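Pludton Slide Basket, red

I sell a lot of storage here at Dostley and most of it is for things people want to look at. Pretty boxes, seagrass, that kind of stuff. The Pludton is for the pile of slides by your back door, and I love it more than anything else in the shop!

It's a plain open bin in red plastic with slots down the sides and a fat rolled rim. The rim is the part I'd pay for all by itself. I had a cheap one before this with a thin edge, and every time I carried it out to the car it dug into my fingers (I still have it, it holds clothespins now). This one you can grab one-handed, full of shoes, with a bag of groceries in the other hand, and it doesn't bite.

The slots are for sand and air. We live in slides at my house from the end of May until somebody complains about the cold, and they come home from the pool soaked. In a solid tub they'd sit there and get that smell, you know the one. In the Pludton they dry out by morning, or close enough that I'll put them on. Grit drops through the holes too, so keep it on a mat or on something you don't mind wiping.

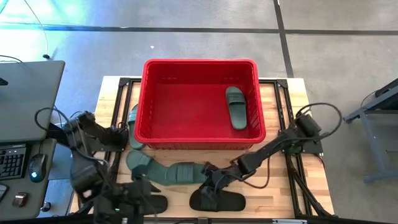 Slides are awkward things to store, if you ask me. They don't stack like flip-flops because the strap is so wide, and if you toss them in any old way you get two pairs in and then you're out of room. Lay them lengthwise, heel to toe, and push the first one up against the side wall. The next one goes in beside it facing the other way, and the straps sort of nest. I get three pairs in mine that way, a bit snug. Kids' sizes, you'll fit more.

If you've got two people with the same color slides, do yourself a favor and put a dot of paint marker under the heel. I learned that one after wearing a mismatched pair to the mailbox for most of January.

Cleaning is a hose and a squirt of dish soap. I've put mine through the dishwasher on the bottom rack and it came out fine, but Pludton says hand wash, so you didn't hear it from me. It's not a heavy-duty tote, so please don't stand on it to reach the top shelf.

People ask how it compares with the Grosano. The Grosano is deeper and has a lid, and it's a good choice for boots and winter stuff. For slides I think deep is a pain, because whatever you want is always on the bottom. And if your basket is going on a shelf, the Drakos rack fits it with enough room left over to get your hand in.

Details

Color: red
Style: open top, slotted sides, rolled rim
Weight: 415 g
Best for: slides, sandals, pool shoes
Care: hand wash, air dry
Packed: singly or as a set of 2
Ships in: 7 days
Item no.: 200

Shoes aren't included. If you want a set of 2, pick it from the menu before you add to cart, and they'll come nested in one box.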